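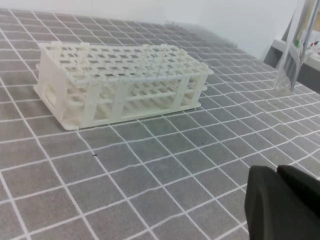 Tube rack on the gray mat.

Tusside Workshop > Notebooks > Water samples
April 2026
Entered by the bench, well survey group

Finished the chloride titrations on the Zalgate wells. 18 samples came in, 16 run. The other two had leaking caps and I left them out. Redraw when someone is next out there.

Kurkberg well 5 reads high again, same as March. Ran it three times with fresh silver nitrate and got the same endpoint each time, so I believe it. Conductivity on that one was 2,261 µS/cm. Road salt is my guess — the ditch drains straight past the casing.

Sampaio wells all low, nothing to chase.

Indicator bottle is nearly out. The new batch goes a bit more orange before it turns, so do a blank first and keep it beside you to compare.

To do: recalibrate the conductivity meter, relabel the March bottles (ink has run), ask the county for the salting dates on the upper road.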